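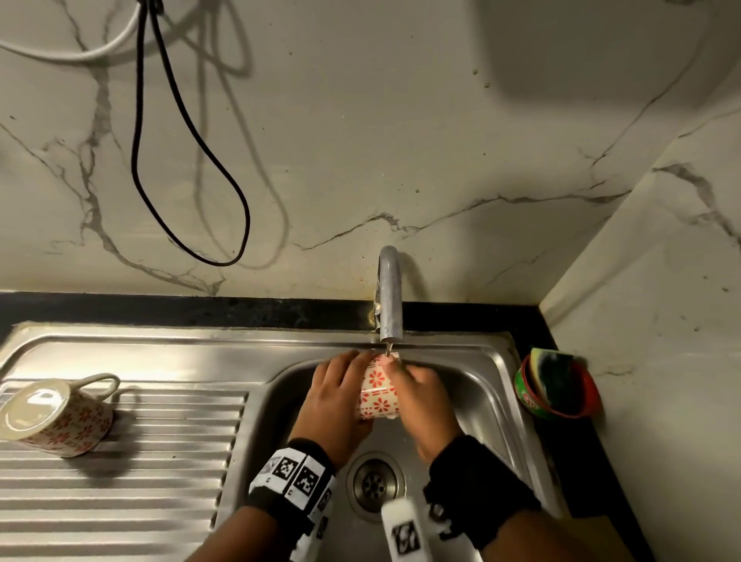 Pre-rinsing is the practice of running water over dishes, cups and cutlery before they are washed by machine or by hand. It is common in homes with a dishwasher and is often taught as a necessary step. The evidence for that is thinner than its popularity suggests.

History

The habit is older than the household dishwasher. Manuals for hotel kitchens told staff to scrape and rinse plates so that one tub of hot water could serve for longer, and the advice made sense where water had to be heated on a stove. It moved into the home with the early machines, which had weak pumps and coarse filters and tended to leave food on the plates. Later machines improved, but the advice stayed in print. Several household guides repeat it almost word for word without giving a source.

Claimed benefits

Supporters say that pre-rinsing prevents clogged filters, stops smells and gives cleaner results. The first claim has some support for older machines and for foods such as rice and oatmeal. Scraping removes most of the same material, however, and few of the tests cited in favor of rinsing compare it with scraping alone.

The claim about smells depends on how long dishes sit. A machine run every evening has little time to develop an odor. One that takes several days to fill may smell whether or not the dishes were rinsed, as the usual cause is residue in the filter and door seal.

The claim about cleaner results is the weakest. A frequently quoted trial by the appliance maker Trornetti graded 641 items and reported a small advantage for rinsed ones. The company was selling a sink sprayer at the time, and the graders knew which items had been rinsed. A later comparison by the Vencombe Household Laboratory used 2355 items and found no difference it could separate from chance, except for dried egg. Vencombe did not publish its grading sheets – a gap that both sides have pointed out.

Water use

Estimates of the water used vary so widely that they are of limited value. The Rutico consumer guide gives a figure of 4000 gallons a year for a household, but this assumes a tap left fully open for every item. A survey of 19 homes in Ruddock found that most people rinsed under a thin stream or in a bowl. The sample was too small to support the national totals later built on it.

Hand washing

Rinsing before hand washing has drawn less study. It keeps the wash water clear for longer, which may save a change of water in a large load. For tea and coffee stains it does little once the stain has dried, and soaking is generally more effective.

See also

Dishwasher detergent
Gray water
Sink sprayer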